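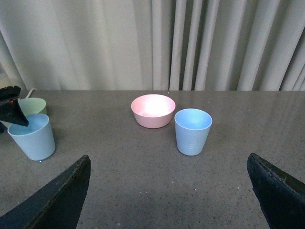
Pastel plastic and other things I was talked into

I have been suspicious of matching kitchenware ever since a February sale sold me a knife block where only one of the knives could cut a tomato. So when my sister-in-law Wenche Hellström told me that what my kitchen needed was a set of Hatik bowls and cups, I asked her what was wrong with the ones I had. She said they were ugly. Well, yes. They hold soup.

She bought me a set anyway. I've had it long enough now to have opinions, and a few people asked for them after I grumbled about it in the last post.

What the set claims

The leaflet that came with it is longer than it needs to be. It says the plastic is good for 509 trips through the dishwasher. Who gets to 509 and stops? Did somebody stand there with a clipboard? It also says the colors were chosen to "calm the breakfast hour." My breakfast hour is calm because I get up before everyone else.

The big bowls are supposed to hold 300 milliliters to the brim. I poured water in from a proper glass jug and got nearly that, with a puddle on the counter for my trouble. You don't eat cereal out of a bowl filled to the brim, so the useful amount is a good deal less. Our youngest finds it plenty. I go back for seconds and then have to pretend I didn't.

The bowls, one color at a time

I'll admit the green one has grown on me. It's a dull sage sort of green that doesn't shout, and it's deep enough that milk stays put when you carry it to the table. The pink one I'm less sure of. The outside is fine, a dusty pink, but the inside goes almost white in strong light and I find it glaring first thing in the morning. I have seen people online call this "luminous." I call it a bowl I use for onion peelings.

They both live at the back of the counter by the toaster, which was Wenche's idea as well. Her theory is that if the bowls are sitting out, people will use them and stop opening cupboards. My theory is that anything sitting next to a toaster collects crumbs. So far we are both right. I rinse the green one before I use it, every single time, and that is a job I did not have when the bowls were in the cupboard.
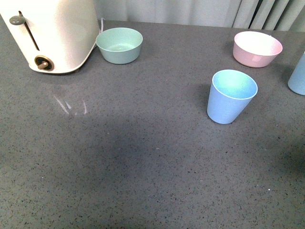
The cups

I went in expecting to dislike the cups most and came out mostly using the blue one. It's tapered, with a wide mouth, and it stays upright unless an elbow gets it. There are little molded marks low on the side, and I got very excited for a minute thinking I could stop digging through the drawer for the measuring cup.

Don't get excited. The marks are the same color as the rest of the cup and you have to tilt it toward the window to find them. I measured 100 milliliters on the kitchen scale and poured it in to see where it landed, then did it twice more. It landed somewhere slightly different each time, and I'd say that's my eyesight as much as the cup. For pancake batter it will do. For bread I'm sticking with the scale, and if you bake bread by the marks on a plastic cup you and I have different standards.

Would I pay for it?

My neighbor Ingvild Solheim paid 30 dollars for the same set at the Brerkton outlet, which is the only price I've heard for it that didn't make me laugh. She loves hers. She also loves the Tamport salad spinner, so weigh that as you like.

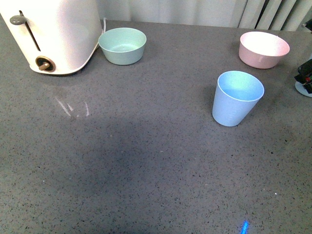
I asked her whether the colors had faded and she said no, then went and held one up to the light and said maybe. Mine look the same to me as when they came, but I see them every day and wouldn't trust myself to notice.

What I can say is that they're light, they stack, and they don't make that awful scraping noise that stoneware makes on a hard counter. They also don't feel like anything. My old Eide bowls have some weight to them, and when I put one down I know I've put it down. I've kept those on the lower shelf and I still reach for them when it's soup.

If Wenche is reading this, the answer is that I'm keeping the set, and no, I don't want the plates. The toaster is staying where it is too. I am going to try moving the bowls to the other end of the counter for a while to see about the crumbs.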